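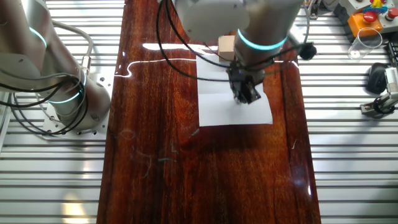
The paper bench at the Flomby open day, with one arm over the sheet and the second to the left.

Print this page | E-mail this to a friend

Sat 1 May
By our workshop columnist

Went to the Flomby open day. Wet morning, bad parking, good soup. I had 20 minutes at the bench I wanted and spent most of them looking at a sheet of paper.

I want to make a case for the sheet of paper.

You know how these days go. There's a big hall and a big machine in it and the big machine does something fast. At Flomby it was a Justidbridge unit in a cage by the main doors, throwing boxes from one belt to another, and the crowd was three deep. Children on shoulders. Phones up. Fair enough, it's loud and it's orange and it never drops one. I watched it for as long as it takes to drink a coffee and I could have told you everything it was going to do for the rest of the week.

Then down the corridor, past the coats, the Gradel room. Far fewer people. A varnished board laid over a slotted metal table, two white arms with blue-green rings lit up on them, cables everywhere. A plain sheet of white paper on the board and a black two-finger gripper pointing down at it. Small beige block by the top edge. An orange box with red buttons and a little coloured toy sitting on top. I liked that room straight away.

The task, as it was given to us: pick up the paper. Lift it, turn it, put it down flat.

A man behind me said is that it. Loudly. And left.

Well yes, that is it, and I think it's the hardest thing I saw all day. Try it yourself. Put a sheet of paper on a polished table and pick it up with two stiff fingers coming straight down. No nail, no damp thumb, no sliding it to the edge first. You can't get under it. You press and it skids. You pinch and you get a crease, and now it's a different shape from the one you were looking at a second ago. A box stays a box. Paper doesn't stay anything.

I counted 11 tries while I was there. Four good ones by my reckoning, though the young woman running the bench was stricter than me and gave it three. On one of the bad ones the fingers closed on nothing at all and the arm went up anyway, very dignified, carried its nothing across the board and set it down. People laughed. So did she. Then she reset it and off it went agian.

Now, my complaint, and it's with the organisers, not the bench. The programme gave the box-thrower a full page. The paper got one line on the back, under toilets. There was a timed show in the main hall with music. Nothing like that in the corridor, no sign even, just a door propped open with a chair. If you came with kids and an hour to spare you would have gone home thinking robots are finished, they work, what's all the fuss. Wrong lesson. Badly wrong, I'd say.

Because where are these things meant to be going? Kitchens. Care homes. The back room of the post office. Places full of paper and cloth and carrier bags, soft stuff, stuff that folds. I worked in a print finishers for a good many years and the machines there could feed 2,000 sheets while you tied your shoelace, provided every sheet came in square from the same stack. One dog-eared corner and the whole line stopped and somebody had to go in with their hands. It was usually me. So I have feelings about this.

I've heard the other side. A friend who came with me thinks open days are for getting people through the door and you don't do that with failures. Show them the winner, get the names on the mailing list, keep the funding. She may be right about the money. I don't know how the money works. But I do know the people who stayed in the Gradel room stayed a long time. One lad, ten or so, was calling it before it happened, "too far left, too far left", and he was right more often than I was. Nobody in the main hall was calling anything. You can't join in with a machine that never misses.

And there's the trust side. Somebody is going to ask us all, fairly soon, to have one of these near our mum. I would rather have seen it fumble first. I'd like to know what it does when it gets hold of nothing – does it stop, does it notice, does somebody have to reach for the button. Those are the questions I came home with and I only had them because of a bench that went wrong a lot in front of me.

The Kļaviņa building does its own day in August, smaller affair I'm told, 24 places a session and you have to book. If anyone from there is reading: put the hard bench by the door. Put the score up on a board, misses and all. Give whoever runs it a microphone, the woman at Flomby explained more in two minutes than the main hall did all morning and she was having to shout over the hand dryer next door.

And a few more chairs. My knees were done in by lunch.

Flomby again next year, they say, same hall. I'll go. I'll head for the corridor first this time, and get the soup after, if theres any left.

E-mail this to a friend | Print this page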